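Oldřich Pešek has run the Umitz two-hand kit for one quarter, and his first remark concerns the invoice. "The hands are the easy part to budget for," he said. "Service hours are where you need to read the contract."

Umitz leases the kit with a pair of hands, wrist mounts and the control software, plus 546 hours of operation before the first inspection. Pešek's unit had logged 131 when we spoke on Thursday. He has replaced 2 finger cables.
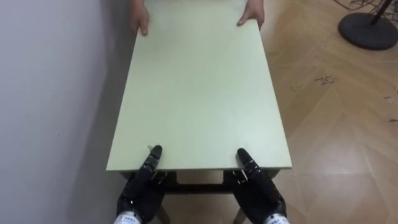

Brovamwood - Shared Handling Group

Table carries are the group's standard test. A person takes one end and the kit takes the other, with an extended finger of each hand on the top near the edge. "A wall close to one side makes it harder," Pešek said. "The person can shift a grip without thinking. The kit has to be told how much sideways play it has."

He rates the force logging highly - 1000 samples a second, exported as plain text - and the manual poorly. The chapter on grip limits still refers to the earlier Tinditier release.

Would he renew? "For another quarter, yes. I want to see the inspection report before I sign for a year."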